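Small parts boxes, and how I finally stopped losing screws

*August 2026*

I used to keep every little bit of hardware I owned in jelly jars. Screws in one, "other screws" in another, and then a big pickle jar of things I was afraid to throw away. It looked charming on the shelf. It was also useless, and I spent more time tipping jars out onto the bench than I spent fixing anything.

What got me to change was moving into the workroom on Flerdale (if you've read this page for a while you know about the move, sorry, I'll stop bringing it up). I had to carry all those jars up a flight of stairs, one of them broke, and I was picking washers out of the carpet until November. So I switched to flat compartment boxes with lids, and I've been fiddling with the system ever since. A few of you wrote in asking how I set mine up, so I've put it all down in one go.

## Buying the box

Get see-through. I know the solid colored ones look tidier on a shelf, and I bought two of those first, and I've given both away. You want to be able to glance down and have a rough idea what's inside before you open it. Tinted is fine. Smoky gray hides the dust a bit, and you can still make out the dividers and spot a bright-colored part through it.

Get latches too, proper ones. I had a Stekari case with a friction lid that held on by wishful thinking, and it let go in the back of the car. Before you pay for a box, put it on the shelf in the store, close it, and lift it by the lid. If that makes you nervous, put it back!

Shallow beats deep. In a deep box the small stuff sinks and you end up stirring it with a finger, which hurts if it's full of wood screws. Mine are shallow enough that I can see the floor of every cell when it's properly filled.

Think about whether you want fixed walls or the kind that pull out. Pull-out dividers sound better, and for bigger things like drawer knobs they are. For tiny parts I like fixed ones. Thin washers will slide right under a loose divider and go visiting next door.

## Where to sort

Do it on something white. I can't say this strongly enough. My bench top is a lovely old brown thing with dents all over it, and a dropped screw just vanishes. A white board laid over the table fixes that in a second. Mine is a leftover shelf panel from a Flinex wardrobe that never got put together right. An old bedsheet will do in a pinch, but things roll into the folds.

Leave yourself bare space in front of the box. I like the box toward the back and open board between it and me, so whatever I'm sorting has a place to land. And check how far back the lid goes before you load anything. With some boxes it folds down flat behind the tray, and then you need twice the depth of table you thought you did.
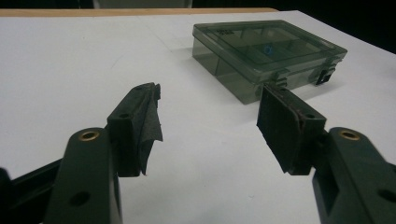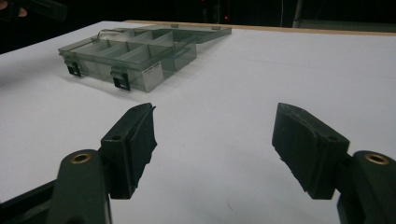
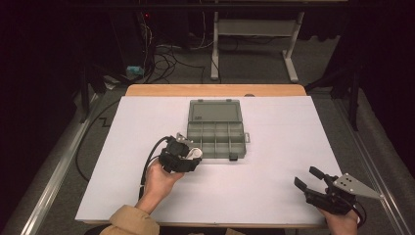
*Gray see-through box on a white surface – latched in the first one, lid laid back in the other two.*

## Filling it

Empty first, wipe second, fill last. New boxes often have little plastic crumbs in the corners from the molding, and old boxes have... well, you know what old boxes have. I use a dry paintbrush, the cheap one-inch kind, then a barely damp cloth. Let it dry with the lid open. I rushed that once and ended up with a very nice crop of rust on my finish nails.

Then I dump ONE jar onto the board. Just one. The temptation is to pour everything out and have a grand sorting day, and by suppertime you're sweeping it all back into a bucket. My pickle jar alone had 553 pieces in it. I counted because my brother-in-law bet me there were fewer than 300, and he still owes me lunch.

My order goes like this:

1. Pull out the trash. Bent nails, stripped screws, that plastic thing that's been with you through three apartments.
2. Sort by what it is. Screws, nails, washers, hooks, anchors.
3. Sort each pile by length, just by eye. Calipers are for people with more patience.
4. Fill the cells, leaving the last couple empty.

Step four is the one I get mail about. Vojtěch Hubáček wrote that leaving cells empty was a waste of a good box, and that he fills his right up. Fair enough, Vojtěch, but I always find another odd size a week later, and if there's no cell for it, it goes in my pocket, and then through the wash.

Don't fill any cell past two-thirds or so. If parts stand up over the divider they jam against the lid, and the first time you stand the box on its side they all go over the wall together. Test it! Close the latches, tip the box gently over the white board, set it down flat again, and open it. If anything has crossed over, take a few out.

## What goes next to what

Arrange by job if you can. My picture-hanging box has hooks, little nails, wire and sawtooth hangers all in together, and I take it to the wall and I'm done. The alternative is arranging by type, and I do that for the big wood-screw box just because there are so many of them.

Put look-alikes far apart. I had M4 and M5 machine screws in neighboring cells for a year and mixed them up constantly. Now there's a row of something very different in between, and it's cured me.

The pieces you reach for most should be in the front row. Anything fiddly goes in the front too, so you're not reaching over the whole tray with your sleeve dragging through the picture wire.

One odd cell is allowed. Every box I own has a cell for mystery parts. When it's full, I go through it, and anything I still can't name goes out.

## Labels

I've tried the fancy label maker, masking tape, paint marker and plain white stickers. Masking tape won, mostly because it peels. You WILL change your mind about what's in there.

- Put the label on the front wall, not only the lid. Stacked boxes hide their lids.
- Write bigger than you think you need to.
- Put a second label inside the lid with a little map of the cells. I draw a grid and write in each square. Pencil, for the same reason as the tape.
- If you write on tinted plastic, use a light-colored marker. Black on smoky gray is a guessing game.

Quang Mai, who used to have the stall with all the secondhand hinges, taught me a nice trick for hardware you can't describe: hot-glue one of the screws right onto the label. I've done it on my hinge box and I love it. Doesn't work so well if you stack them tight, though.

## Latches, hinges and other things that break

Snap latches get tired. Open them both before you lift the lid – lifting with one still caught twists the hinge, and on a long lid it doesn't take much. If a latch pops open too easily, a wide rubber band around the whole box will hold it until you get a new one.

If the hinge squeaks or sticks, clean it before you try anything slippery. Mine was full of sawdust. A toothpick and five minutes.

Cloudy plastic: dish soap and lukewarm water, soft cloth. No paper towels, they leave fine scratches, and please no acetone. I did that to the lid of my Meireles box and it looks like a shower door now.

Cracked corner? Clear packing tape on the inside, not the outside. It's held on one of mine for ages.

## Storing the boxes

Flat is best. On edge, like books, is handy to grab from but only if you've done the tip test. I keep mine flat on a shelf with the heavy ones at the bottom, and I've got just enough height for four in a stack. Any taller and the one you want is always underneath.

If you want a handle, check what it's attached to. A handle on the lid means your latches carry all the weight every time you pick it up, and a box full of screws is heavier than you'd guess. I put my biggest one on the bathroom scale and decided to split it in two.

And these aren't only for the shop! I have one for sewing (bobbins, snaps, hooks and eyes) and one for the kitchen with cake decorating tips. The 64 beads from my niece's broken bracelet are in a small one until I get around to restringing it.

Next time I want to get to drill bits, which are in a coffee can at the moment, and not sorted at all.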